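Multiplying a small set of demos in simulation: a walkthrough

Posted in Tutorials, December

If you've ever spent an afternoon teleoperating a simulated arm through the same kitchen task over and over, you know the feeling. By demo 30 your wrist hurts and by demo 50 your demos are getting sloppy, and then the policy you train on them still falls over the moment the counter shifts a bit. This page goes through the method we use to turn 6 good human demos into 200 usable ones. It's my favourite thing we've built all year, and it's much less work than you'd think!

The basic idea isn't ours. Cutting a demo into pieces and replaying those pieces relative to objects has been in the literature for a while. What Rozália Vaněk worked out last spring was a tidy way of choosing where to cut, and that made the whole thing go from "works on blocks" to "works on kitchen appliances". We call our version Prelley, after the street the lab is on.

What you need before you start

A simulator that gives you the true pose of every object and lets you save and reload the full state. A scene with at least one fixture you care about (I'll use a coffee machine all the way through). A teleop device you're comfortable with. A success check written in code, so you aren't judging replays by eye. And a machine you can leave running overnight.

You do not need a big GPU for the generation part. Training is another story.

Step 1. Write the success check first

I know, it's the boring bit, and everyone wants to grab the controller. Do it anyway. For our task, pressing a button on the coffee machine, the check is that the fingertip is touching the button, the button's state has flipped, and the gripper has then backed off by at least a hand's width. That last condition matters more than it looks. Without it you'll collect lots of demos that end with the arm leaning on the machine, and your policy will learn to lean too.

Test the check by hand. Put the arm in a few silly poses and make sure it says no.

Step 2. Record six demos, slowly

Reset the scene, drive the arm in, press, back off, save. Do this six times from six different starting poses. Go slower than feels natural, especially over the last stretch. If you bump the machine on the way in, throw the demo out and do it again; a bad source demo gets copied dozens of times and you'll be sorry.

Vary your approach a little. In our first batch I came in from the right every single time, and all the generated demos did the same, of course.

Save the end-effector pose, the gripper command and the pose of the machine at every time step. If your logger only stores joint angles, you can recover the rest by forward kinematics, but check your tool offset. Ours was wrong for a week.

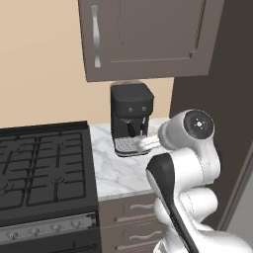
Step 3. Find the cut points

Now for Rozália's part. Each demo gets split into two kinds of segment: free motion, where the arm is just travelling, and contact motion, where what it does depends on the object. The old way was to mark the split by hand or to use a fixed distance from the target. Both are fine for blocks. A fixed distance goes wrong with a fixture that has bits sticking out, and with cabinets overhead, and kitchens are full of both.

Her rule is to walk backwards from the moment of contact and ask, at each step, whether a straight line from here to the starting pose would be collision-free. The first step where the answer is yes becomes the cut. Everything after it is contact motion and is kept exactly as the human did it. Everything before it can be thrown away and planned again.

In practice:

Load the demo and jump to first contact.
Step back one frame and run the line check with the whole arm, elbow included.
Repeat until the check passes.
Go back five more frames for a bit of margin, then save that frame number.

If the check never passes, the demo started in a cramped spot. Set it aside and record another.

Step 4. Move things and replay

Pick a new pose for the machine. We slide it along the counter and turn it slightly, always keeping it within reach. Take the contact segment, which you've stored relative to the machine, and shift it to match the new pose. Then plan a fresh path from a random arm start to the beginning of that segment, join the two and run it.

Add a little noise to the free part only. I tried adding it to the contact part as well and the success rate sank like a stone.

Step 5. Keep only what passes

Run 400 attempts and let the success check sort them. Ours kept 200, exactly half, which made for a very satisfying log file. Failures are mostly the planner timing out, with a smaller pile where the elbow clips something as the machine turns.

Watch some of the passes too! Lucienne Roussel spotted a group where the gripper was hitting the button with the side of a finger. It counted as a success under our check, so we tightened the check and ran the lot again.

Step 6. Train and compare

Train one policy on your six originals and another on the generated set, with the same settings. Test both on machine poses that neither has seen. The six-demo policy got the button now and then when the machine was close to where it had been in the demos, and was lost everywhere else. The other one handled most of the counter. I may have yelled.

Things that still bother us

Tasks with two objects need a cut for each, and the order has to be known ahead of time. Soft things don't work at all. And we haven't tried any of this on a real arm yet, so please don't take it as a claim about hardware.

The Guvmont branch has the cut-point code along with a config for the button task. Start with the default margin and change it only if you see clipping near the join.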